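工单 107:双臂分拣台 右臂抓取超时,人工接管次数偏高
站点:Horstead 包装线,返工区
设备:Savolainen 双臂工作台,调度软件 Nuvia
优先级:中
状态:监控中

问题描述
11 月换班后,夜班反映分拣台频繁弹出“抓取超时,请人工确认”。每次弹窗后双臂停在等待位,操作员须走到台前,在面板上确认物品类别后任务才继续。导出的日志里,一个班次共有 295 次抓取请求,其中 13 次转人工。上线时约定的上限是每班 2 次。

受影响的岗位
返工区原先由操作员在台边手工分拣,自动化后改为一人看管分拣台并兼顾贴标。弹窗一多,贴标工位就被迫中断,夜班交接时有积压。操作员另外提出,确认界面只显示物品编号,不显示名称,新到岗的人要翻纸质对照表。

排查记录
1. 检查急停回路和控制器报警历史,无硬件故障。
2. 核对两侧夹爪的开合行程,与标定值一致。
3. 空载运行取放轨迹,双臂均能到位,无碰撞报警。
4. 按测试单摆放物品后重跑。托盘内放长条盒,红色小瓶横放,黄色椭圆形物品单独放置,抽屉柜保持关闭。

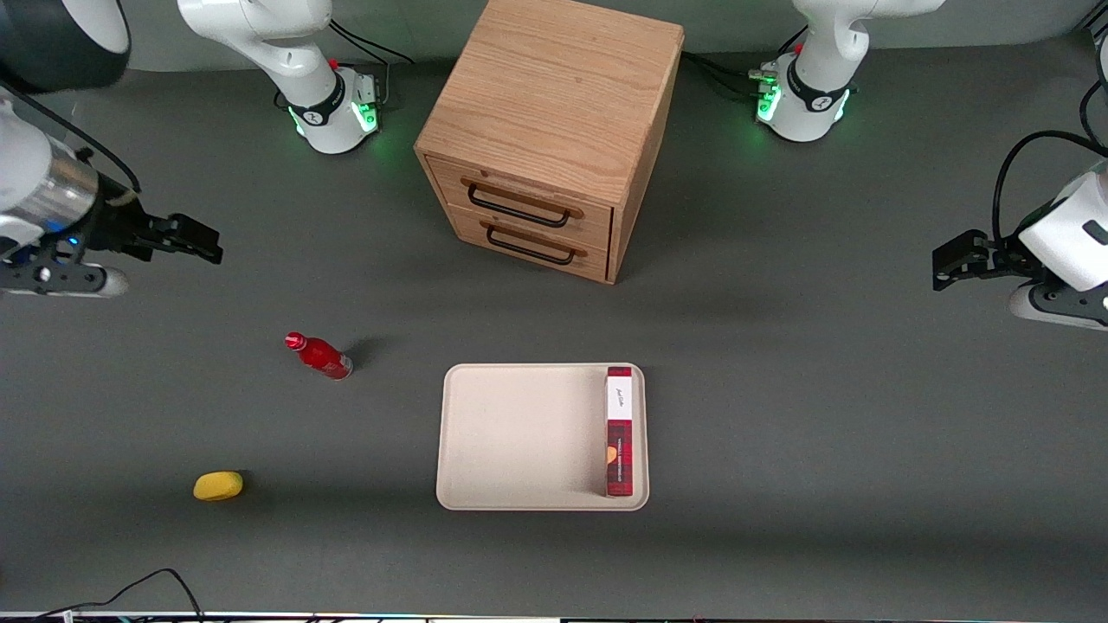
图 1 测试摆放。两侧夹爪均为空,长条盒上端搭在托盘边沿。

5. 长条盒:识别正常,但规划器给出的抓取点落在托盘边沿附近,夹爪下探前被安全余量拦截,重试后超时。把盒子整体移进托盘内再跑,一次通过。
6. 红色小瓶:横放时识别框偏大,夹取角度在两个候选之间来回切换,偶发超时。改为直立后未复现。
7. 黄色物品:连续测试均正常。
8. 抽屉柜:本次未执行开抽屉任务,不在本工单范围内。

原因
配方更新时,物品姿态模板只导入了直立一组,横放姿态缺失。托盘边沿的安全余量沿用旧托盘参数,旧托盘的边更高。两项叠加后,夜班来料中横放和压边的物品基本都会转人工。白班的操作员习惯先把物品摆正再启动,所以白班日志里看不出来。

处理
- 补导横放姿态模板,由 Grekex 远程下发,已核对版本。
- 托盘边沿余量按现用托盘重新测量后写入。
- 候选角度切换加锁定,选定后本次抓取内不再更换。
- 确认界面增加物品名称字段。测试环境已通过,待下次停线时更新到现场。

现场补充
夜班询问今后是否需要像白班一样提前摆正。答复:不需要,摆正不属于看管岗位的作业内容,作业指导书中也没有这一步。白班可以停止该操作,否则日志会继续掩盖同类问题。班长要求把看管和贴标合并后的工时重新测一遍,已转生产工程,另开工单跟踪。

操作员须知
弹窗出现后,先看面板再靠近台面。双臂处于等待位不等于断电,移动台上物品前须切到暂停,指示确认后再伸手。处理完毕在面板上选择转人工的原因,不要统一选“其他”。

后续
修改生效后观察三个夜班。转人工次数回到约定上限以内则关闭本工单,超出则重新打开并附上当班日志。界面字段更新完成前,纸质对照表继续放在贴标工位。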